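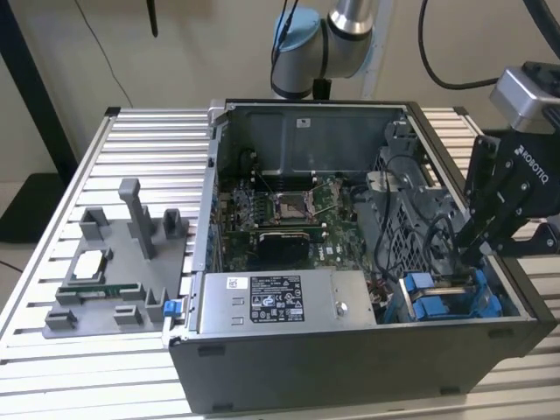
*Figure 1. Gripper over the open case, with the parts fixture at left.*

## 3. Collecting the demonstrations

The Cuvodden project trains a policy to service desktop computers from recorded examples. My part was the collection stage, which began in September. I used the Wurero recording tool to save the camera views, the arm joint positions and the gripper opening as one episode.

The target was 1,000 usable episodes. We recorded 1,206, and the rest were dropped in review. Most of the dropped ones had a camera stream that lagged behind the joint data. A few were stopped early by the operator.

### 3.1 Setup

The computer lies on its side on the slotted table with the side panel off. A printed fixture next to it holds small parts in known places. Before each batch of 30 episodes I shifted the case a little by hand, so that the policy would not learn one fixed position.

### 3.2 Hard drive task

The hard drive sits in a blue caddy, and the gripper has to take hold of the assembly and lift it clear of the case. Operators were told to move at a steady pace and to pause before closing the fingers - the first batches were too fast and the grasp point was hard to label.

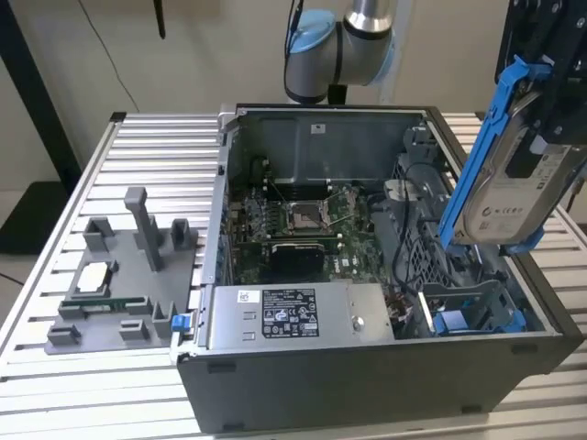 Each episode was then split into approach, grasp, lift and place. I labeled the first 100 by hand and used the Stamov script for the others, checking its cut points against the gripper signal. It was often late on the lift, so I moved those cuts back myself.

Failed grasps were kept if the operator recovered within the same episode. They are stored in a separate folder, and the training runs in section 4 were done both with and without them.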